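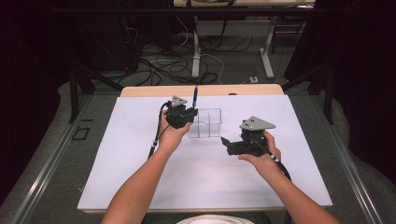 Turberg - Stage 2 pre-shoot safety checklist, with comments
Episode block: 9
Location: Briscombe Studios, Stage 2, standing set "Interrogation Room and Corridor"
Inspected by: Siu-ming Tsao
Countersigned by: Cheuk-hei Yeh, first assistant director
Walk-through started 6:40 a.m., before crew call

Ratings: OK / OK with comment / Action before call / Not applicable

1. Access and exits

1.1 Stage doors open fully from inside. OK
1.2 Fire lane clear between set wall and stage wall. Action before call. Two flats from the Hà apartment set were stored in the lane on the north side. Moved to the scene dock at 7:05. Lane rechecked and clear.
1.3 Exit signs lit and visible from the corridor set. OK with comment. The sign over door B can't be seen once the corridor ceiling piece is in. Temporary sign hung at the corridor mouth, to stay up between setups.
1.4 Occupancy limit posted. OK. Limit for this stage is 153, cast and background included.

2. Set construction

2.1 Walls braced and weighted. OK
2.2 Wild wall (two-way mirror side) pins and hinges. OK with comment. Lower pin is stiff. Grips to move this wall with two people, never one.
2.3 Floor level, no raised edges. Action before call. Vinyl had lifted at the threshold where the dolly track ends. Retaped, then walked in costume shoes.
2.4 Breakaway glass labeled and stored apart from real glass. OK. Door panel for scene 50 is in the props cage. Real panel stays in until the stunt setup is called.

3. Electrical

3.1 Distribution boxes closed and off the floor. OK
3.2 Cable crossings ramped. OK with comment. Crossing at video village has a ramp with no end cap. Replacement requested from the rental house.
3.3 Practical lamps on set tested. OK. The overhead in the interrogation room runs hot after long takes. Switch off between setups.
3.4 Flicker effect on corridor fluorescents. OK with comment. Warning must go on the call sheet and be read aloud before the first rehearsal. It was left off the July block sheets and should be restored to the template.

4. Overhead

4.1 Safety cables on all hung fixtures. OK
4.2 Catwalk clear of loose tools. Action before call. One adjustable wrench, no lanyard. Removed and handed to the key grip.
4.3 Catwalk gate latched. OK

5. Atmosphere and effects

5.1 Haze fluid data sheet on stage. OK
5.2 Ventilation run between haze setups. OK with comment. Fans are audible on the dialogue track, so sound has asked for them to be off during takes. Agreed, but they go on at every cut longer than a reset.
5.3 Smoke detectors isolated by permit only. Not applicable. No permit open for this block.

6. Prop weapons

6.1 Locked storage, key held by armorer. OK
6.2 Replica sidearms logged out and in. OK. The log matches the cage.
6.3 Blanks on stage. Not applicable. Muzzle flash is added in post for all Turberg episodes.

7. Stunts

7.1 Pads placed and inspected. OK with comment. Seam on the long pad is worn. Usable for the corridor fall - place seam side down.
7.2 Rehearsal at half speed done. Pending. To be signed on a separate sheet by the stunt coordinator.

General comments

Storage in the fire lane was also recorded on the last Fletorari block, when that show had this stage. The lane needs floor striping. Request sent to Briscombe facilities.

Item 3.2 stays open until the end cap arrives. All other action items closed at 7:30. Stage released for crew call with the stunt setup held under 7.2.

S. Tsao / C. Yeh

We use cookies to remember your preferences and measure site traffic. Accept all | Manage settings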